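Can a negative nasal swab rule out influenza A in barn cats after exposure to infected poultry?
Posted in Animal Health > Zoonotic and Wildlife Disease, May 2018

Sidra Talpur
We keep 11 barn cats on a mixed property outside Seixas. A neighboring flock tested positive for avian influenza A and was culled. Two of our cats had been seen carrying dead birds back from that side of the fence. One cat has had a discharge from both eyes and a reduced appetite. The other has no signs.

The clinic took nasal swabs from both and sent them for PCR. Both came back negative. The swabs were taken 18 days after the last known contact. My questions are whether a negative at that interval means anything, and whether blood work would tell us more. I would also like to know if the remaining cats should be kept away from the house, where there is an older person with a lung condition.

Grirum
A negative PCR at 18 days tells you very little about what happened at the time of exposure. PCR detects viral RNA, and cats that become infected usually shed for a short period, often over by the end of the second week. It does tell you the virus was not detected at the site sampled on the day of sampling. For the purposes of the person in your house, that is useful information.

For past exposure you want serology. Ask for paired samples: one now and one 21 days later, run together in the same batch by the same lab. A fourfold rise in titer supports recent infection. At your interval the titer may already have peaked, in which case the two results will be similar and both high. A single high titer shows exposure at some point and cannot date it. Make sure the lab is testing against the right subtype. A general feline respiratory panel may not include avian strains at all, and some clinics order the panel without checking.

Also ask what transport medium was used and whether the swab was kept cold. RNA degrades, and a sample that sat in a warm vehicle over a long drive can read negative. Ask whether an internal control was reported.

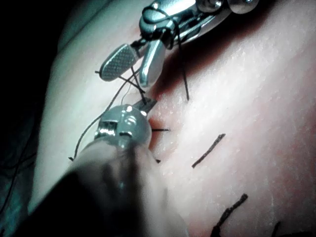
Eye discharge with poor appetite is far more often herpesvirus or calicivirus in a barn colony. I would have those tested from the same swab if the lab has kept any of it. Storage time varies by lab, so call before you pay for a new visit.

Pruvness
we had the same thing with our cats and it was just a cold, they were fine. I would not worry

Alleo
Agree with Grirum on serology. On the household part, keep all of the cats out of the house until the sick one has been seen again, including the ones that look normal. Wear gloves and a mask when you clean the feeding area, wash the bowls with detergent before you disinfect them, and stop feeding any raw poultry. Do not handle dead birds with bare hands. Report them to the state agriculture office, which may also want to know about the cats. If anyone in the house gets a fever or red eyes, call the doctor first and mention the bird contact on the phone.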